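Fiction | Short Stories | Science & Tomorrow
14 comments | 192 shares

The Side With the Writing

The result came out of the script at twenty past four in the afternoon, and she read it standing up because someone had borrowed her chair.

238 trials. The new method beat the old one on every object in the Backlund set except the bottles. On the bottles it did worse, and it did worse in a way that made no sense to her. It would reach, come up close, and stop. The old method was clumsy but it always closed its fingers on something.

She had told Evari there would be a draft by July. Evari paid for the arm and for half of her salary, and they wanted a method that could pick up a thing it had never seen before. That was the whole idea of Skasach, which was the name her advisor had given the project before he left for Grastent. The robot would look at an object through the camera near its gripper, guess how sure it was about the shape, and wait if it wasn't sure enough. The waiting was her part. She had written four pages about it.

She went back to the table and put the white bottle out again.
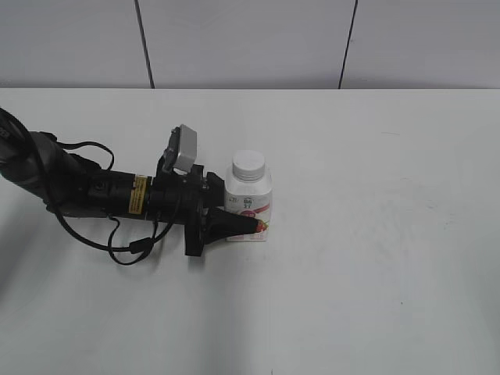
Bottle trial, side view. The fingertip is near the red fruit print.

The lab was on the ground floor and trucks went by outside. She had stopped hearing them in her first year. She heard them now because she was waiting for the arm, and the arm was waiting too. On the screen the confidence number went up a little, then down a little. It never reached the threshold. After 20 seconds the program gave up, as she had told it to, and wrote a line in the log.

She ran it again and got the same line.

Her first thought was the threshold. She lowered it, and the arm closed its fingers right away, but it did that with everything then, and the method was just the old method with extra steps. She put the threshold back where it had been.

Her second thought was that she should leave the bottles out. People did that. A set of objects was only a set because somebody had decided what went in it. She could write "rigid household items, excluding containers with printed labels" and no reviewer would ask. She typed the sentence into the draft to see how it looked. It looked fine. She went and got a coffee from the machine by the stairs, and when she came back it still looked fine, and she deleted it.

Until then she had only watched from the side. The side view was what she put in talks. You could follow the arm and the object in it, and people in the back row understood what was going on. She had looked at the gripper camera's pictures in the first month, when she was setting things up, and after that she had let the numbers stand in for them.

She opened the folder and started going through them one at a time.
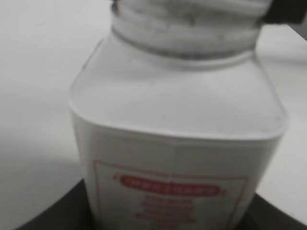 Gripper camera, close range. The red print is on the lower front.

It was all blur. She knew it would be soft at that distance, but she had been thinking of it as a poor picture of a bottle, and the method did not know what a bottle was. It had a pale shoulder against a pale table. It had ridges at the top and red lines at the bottom that might have been words. From there she would not have been sure of the shape either.

So the waiting worked. It was doing what the four pages said it would do. The trouble was that it waited in the one place where waiting could not help, because nothing in the view was going to change.

She got her chair back and sat down. If the arm wasn't sure, it should move. It could back off a hand's width and look from there, where things were sharper, and then come in again with what it had learned. It was maybe ten lines of code. It also meant that the title of the draft was wrong, and the introduction, and the thing she had said out loud to a room full of people at Grastent in the spring.

She wrote the ten lines. They came to thirty.

By then it was dark and the trucks were fewer. She set the bottle on the table with the label turned toward the arm and started the first run. The arm came in, stopped, and stayed there long enough that she reached for the keyboard. Then it drew back. It held still over the table, came forward again a little lower than before, and closed.

She logged it as a success and did it 6 more times. It missed twice. She logged those as well, and beside the second one she wrote "slipped at cap, check finger pads."

Then she opened an email to Evari and told them the draft would be late. She gave the reason in two sentences, read it over for spelling, and sent it before she went to find her coat.

Filed under: Short Fiction, Robots, Work
Share this story | 14 comments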